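Laundry room changes from January

The new booking sheet for the laundry room starts in January. It replaces the clipboard by the door, which has been filled in three different ways for as long as most of us have lived here. Each apartment gets two slots a week, and a slot is two hours. If you want more than that, wait until the evening before and take whatever is still open.

Hiba Awad in 19 will print the sheet and put it up on the first of each month. Write your apartment number, not your name. Please don't cross out someone else's line, even if they are late. Give them 15 minutes and then the slot is yours.

A few people asked about soap. The building does not supply it and there are no plans to. What we do ask is that you use less of it. The water here is soft, and the amount printed on most boxes is meant for hard water. Half is enough for a normal load. Too much leaves a film on the rubber seal and on your towels, and it is the main reason the room smelled the way it did last summer.

Leave the door open when you take your wash out. Wipe the seal with a rag, including the fold at the bottom where coins and hair collect. 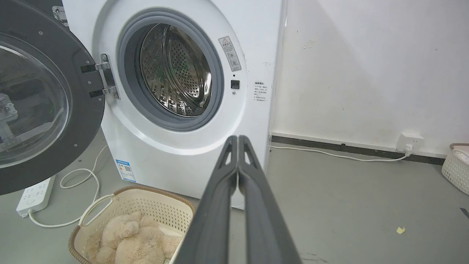

Once a month somebody has to run an empty hot cycle. Anong Meesuk has been doing this on her own and would like to stop. There is a line for it at the bottom of the new sheet, so put your number there if you can take a month.

The drying lines in the back hall are for overnight use only. Anything still hanging at noon will be folded and put on the shelf. Down comforters and rugs should go to Rundel on the corner, who have the big machines -- ours are not built for that weight.

Lost and found is one gray sock, a child's mitten and a pillowcase with blue stripes. They are on the shelf until the end of the month.

Questions about the slots go to Hiba. If something leaks, turn off the tap on the wall first and then call the office.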